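Masilela Center for Clinical Skills
Soft Tissue Technique, Unit 6: Suture Handling and Tissue Care
Course handout

Purpose of this unit

Unit 6 covers the placement and handling of suture in soft tissue. Students should already have completed the unit on knots and should be able to tie a square knot with either hand. The practical session is held in the Farkthorpe laboratory and lasts 50 minutes. Students are expected to have read this handout before they arrive.

Required reading: Uvard course reader, page 51 to the end of the chapter. The section on needle selection may be skipped at this stage.

1. Tissue as a material

Soft tissue is uneven. Its resistance to the needle changes with depth, with the direction of the fibers, and with how long the surface has been exposed. A bite that holds well in one place may tear out a short distance away. Students should test the tissue with a closed instrument before choosing an entry point and should note how quickly the surface returns to its shape.

Exposed tissue dries. Practice tissue should be kept moist with saline throughout the session. Dry tissue drags on the thread, and the drag is easily mistaken for proper tension.

2. Entry and exit

The needle should enter at a right angle to the surface and follow its own curve. Pushing a curved needle in a straight line widens the hole and bruises the tissue on both sides of it. Entry and exit points should lie at equal distances from the wound edge. For the practice pattern used in this unit, that distance is 4 millimeters on each side.

Once the needle is through, the thread is drawn after it slowly and in line with the track. Pulling upward at the entry point cuts into the tissue — the finer the thread, the sooner this happens.

3. Tension

The purpose of the stitch is to bring the edges together so that they touch. Blanching of the tissue under the thread is a sign that the stitch is too tight. Swelling in the hours after a procedure will increase the tension further, and this must be allowed for when the knot is laid down. Slack between stitches should be taken up before the next bite is placed.

4. Grasping the thread

Thread should be approached with the jaws already open and the tip in full view. The jaws are closed only when the thread lies between them. Closing early pushes the thread away and often brings the tip down onto the tissue. 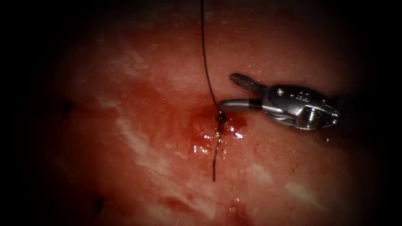 A serrated jaw gives a secure hold but can fray or flatten fine suture. For this reason the part of the thread that will form the knot should not be gripped. Hold the free end, or a length that will later be trimmed. Dark thread is used in all practice sets because it shows clearly against red tissue, and students should make use of this by keeping the entry point in sight at all times.

Tissue itself is grasped as little as possible. When it must be steadied, take a small amount, hold it lightly, and release it before moving to the next bite.

5. Practical exercise

Each student will place one continuous line of suture on a Jillero tissue block and secure it at both ends. Work is assessed on spacing, evenness of tension, and the condition of the tissue along the line. Speed is not assessed in this unit.

Blocks are to be returned to the cold tray at the end of the session. Needles go in the sharps container and are counted by the instructor before anyone leaves the laboratory.

Students who miss the practical must arrange a replacement session through the Center office before beginning Unit 7.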